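Estidance app for small studios, worth it?
Forum: Running a fitness business
Started 2020-01-27

mat_and_barre wrote:
I rent a room and teach 24 classes a month, mostly barre and some beginner yoga. I'm looking at Estidance for bookings and for streaming a few classes to people who can't make it in. They want a one-time setup fee of $200 and then a cut of each online booking. Has anyone here used it for more than a trial?

kettle_dan wrote:
Used it since last spring. Booking side is fine. Streaming is okay if your internet is okay. The payout is slow, and that bothered me more than the fee did.

Urgate_Gym wrote:
We went the other way and stayed with Kamata. It costs more up front ($400 for us) but they don't take a cut. If you sell a lot of online spots you come out ahead.

mat_and_barre wrote:
I don't expect to sell a lot. Maybe a handful per class to start.

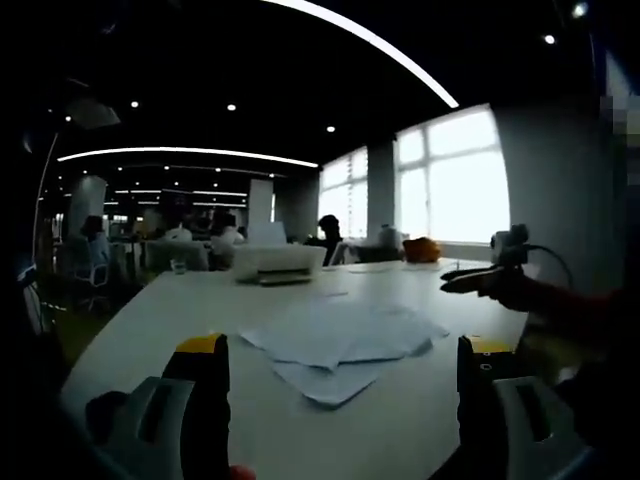
Do members need their own Estidance account to book a class?
They can book as a guest with an email address, but they need an account to watch a stream or buy a class pack.

kettle_dan wrote:
Correct as of the last update. Guest booking used to be off by default, so check your settings.

SabinaSheikh wrote:
I disagree with the advice to pick by fee. I teach at 3 studios and the thing that costs me money is late cancels. Estidance lets people cancel right up to the start unless you pay for the higher plan. Wetent has a cutoff on the basic plan.

Urgate_Gym wrote:
Wetent doesn't stream though, does it?

SabinaSheikh wrote:
No. I send a private video link by hand. It takes a few minutes per class.

kettle_dan wrote:
That's fine for five people. I wouldn't do it for thirty.

mat_and_barre wrote:
Didn't know about the cancel rule, thanks. I'll ask them if the cutoff can be added without moving up a plan. If not I'll try Wetent in February and leave streaming for later.

Urgate_Gym wrote:
Get the answer in writing before you pay the setup fee. They wouldn't refund ours.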